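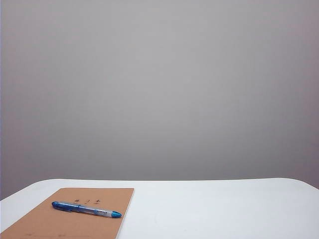
Do I have to know how to program before I can teach the arm anything? Rachid Erraji asked me that in August, and I've had the same question in one form or another ever since, so it gets the top spot on this page.

No, you don't! You need patience and a decent chair. When you teach by demonstration you do the task yourself through the arm, the software records everything the joints and cameras went through, and later the training part tries to find the pattern in it. I wrote a bit of code to rename my files and that's the extent of it. Reltumo (the recording program we all use in the Nerndale group) has a big start button and a big stop button, and for the first week those are the only two things you'll touch.

Last updated 23 November 2020.

By hand or by remote control – which one should I start with?

I started by hand. You put the arm into its soft mode, hold it by the wrist and walk it through the motion, and you get a feel for where the joints like to go and where they hate to go. That's worth an evening or two of anybody's time. The trouble is that you're standing there with your sleeves in every camera view, and the robot won't have your sleeves to look at later when it's on its own.

So for anything I mean to train on, I use remote control. We have a small leader arm that I move with my right hand, and the big one copies it from the other end of the desk. It feels awful for the first hour. Your hand goes where you want and the gripper gets there a moment later, and you overshoot everything. Then at some point you stop thinking about it, a bit like backing up a car with a trailer on it.

What task should I try first?

One object, one move, one place for it to end up. Please don't start with folding a shirt. I started with folding a shirt and I lost most of a month.

A pen and a notebook make a very good first pair. Both lie flat, you already own them, and you can make the job easier or harder without buying anything. Pick the pen up off the table and lay it on the notebook. Pick it up off the notebook and lay it on the table. Those are two separate tasks, by the way, so record them in separate folders and name the folders properly (I called mine "pen" and "pen new", and I'm still paying for it).

How many demonstrations do I need?

More than you'd like. My first pen set had 48 and the arm learned to go confidently to one spot and close on air, because I'd set the pen down in nearly the same place every time. With 200, and the pen moved somewhere different for each one, it began to look like it was doing the job. Your number will depend on your arm and your task, so don't treat mine as a rule.

If you've only got time for a small set, spend the time on variety. Ten starting positions will do you more good than doing the same lovely grasp over and over.

How do I choose the starting positions?

I go by regions. Left, right, near, far, and then the mixed ones, like near left with the pen turned on a slant. Write the list down before you sit at the leader arm, or you'll do what everyone does and drift toward whatever is comfortable to reach. My own hands love the middle of the table. If I don't stop myself, every pen I put down ends up there. 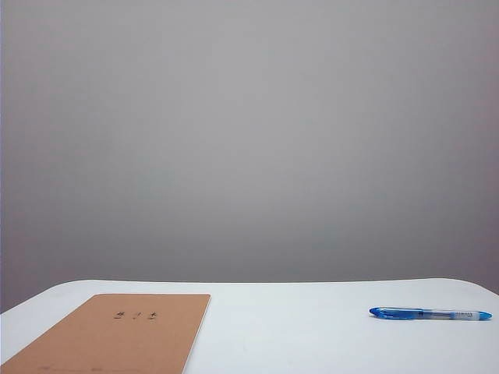

The far positions deserve more of your time than they get. When the pen is a long way from the notebook you have to carry it across open table, and that carrying stretch is where my recordings used to be at their sloppiest: I'd dip, I'd wander, I'd stop halfway to rest my elbow. The model picks up every bit of that. Now I do the long carries first, while I'm fresh, and leave the short ones for the end of the session.

And keep the notebook put for the first set. Once the arm can manage with only the pen changing place, start shifting the notebook too. If you change both from day one you'll have a hard time telling what it's getting wrong.

Does the background matter?

Yes, a lot more than I believed at first. Plain wall, plain table, nothing on it that isn't part of the task. I had a coffee mug wander in and out of one whole set and spent days wondering why the arm got nervous in the mornings.

You can add clutter later on purpose, and you should if you want the thing to work in a real kitchen or office. I'd get it working on a bare table before doing that.

Light is the same sort of thing. Soft and even is easiest. If you have a window, try recording at different hours, or pull the blind down and leave it down.

Clear plastic pens: good idea or bad idea?

Mixed! A see-through barrel can get lost against a white table, and depth cameras in particular can have a miserable time with clear plastic. But if the ends are a strong color, a regular color camera has something to hang on to. I'd say go ahead, but watch the first few recordings at the size the model gets them, which will be much smaller than what's on your screen. If you can't find the pen in there, don't expect the robot to.

I fumbled a grasp. Do I throw the demonstration away?

Depends on the fumble. If the gripper missed, and you backed off and got it on the second try, keep it. That shows the arm how to recover, and it's going to need that. If you dropped the pen on the floor, or your phone rang, or you bumped the table, throw it out. Ottavio Sala keeps a third folder for the ones he can't decide about, and I've copied that from him. I go through mine at the end of the week and most of them get tossed.

What I'd never do is pause for a long time in the middle and then carry on. The arm learns the pause. Mine used to hover over the pen for ages like it had forgotten why it came in the room, and when I went back through the recordings, there I was, hovering.

Should I be fast or slow?

Steady. Slower than your own hand would do it, faster than you'd go if you were scared of breaking something. If two people are recording for the same set, sit together for a while and match your pace, and agree on which end of the pen you're going to grab. Nina and I didn't, and our first shared set was half hers by the cap and half mine by the middle. The arm aimed for somewhere between the two and tended to get neither.

How long should a session be?

For me, 2 hours with a break in it. After that my grasps get lazy and I start cutting corners on the way down. You'll feel fine and the recordings will say otherwise.

Do I need the Brevberg arm to follow along with this page?

Nope. It's what we have in Nerndale so it's what I know, but the advice is the same for any arm you can lead by hand or drive with a second one. The menus will have other names. Check that your gripper closes far enough to hold something as thin as a pen before you plan a whole set on it – some hobby grippers stop short, and then you'll want a fat marker instead.

How do I know when I'm ready to train?

Play back a handful of recordings at random and watch them all the way through, no skipping. If you can tell what the task is with the sound off and no notes, and the ending looks the same each time (pen down, gripper open, arm back to rest), go ahead. That last bit matters. I used to hit stop the second the pen touched down, and the trained arm would set it down beautifully and then just stay there holding it.

Can I send you my recordings to look at?

Sure, a few at a time. Include a note with the task in one sentence and which folder is which, and tell me if more than one person was driving. I'm slow to answer during the week but I do get to everything.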